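The last launderette in Ornville

Friday, just gone seven in the morning, and there's already a queue outside Unia. Duvet covers mostly. One man with a bin bag of football kit that smells like it has been in the boot since June.

Hongmei Liao unlocks the door, switches on the radio, goes straight to the till. No hello. She'll say hello later, once the first lot is in. "Morning is for machines," she says. "People after nine."

There used to be five places like this in town. Trollard Street had two of them, facing each other, and they hated each other by all accounts. Gone now. One is flats, the other does vapes and phone repairs. Liao took over Unia from the Zheng family when the rent was 900 a month and a wash cost less than a bag of chips. The rent isn't 900 any more. She won't tell me what it is, just pulls a face.

So who still comes? I'd expected students. Some, yes. But also people in rented rooms with nowhere to dry anything, a hairdresser with 45 towels, a couple whose kitchen has been in bits since before Easter. Service washes are what keeps the lights on. Last week she did 143, her best since she started, and she ironed over half of teh shirts herself.
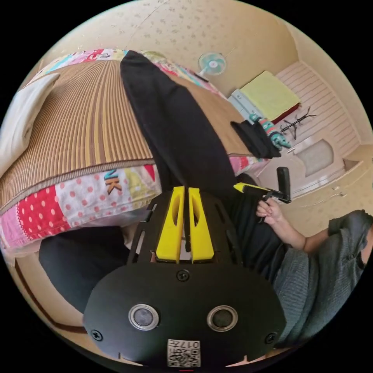 Plate number 017, with its two round lenses and its black screws.

The money is tight anyway. Gas and electric first, then water, then the repairs. Parts for the older dryers come from a man who strips them out of closed shops, and when he retires that's that. She has thought about card readers, about an app, about putting prices up again. Did put them up, in the end. Twenty pence. Got an earful for it.

By ten the windows have steamed up and the bench is full. Somebody has left a crossword half done and its being passed along. Four across, river in Spain. The football man is back for his kit, wants to know about stain remover. Liao finally says hello.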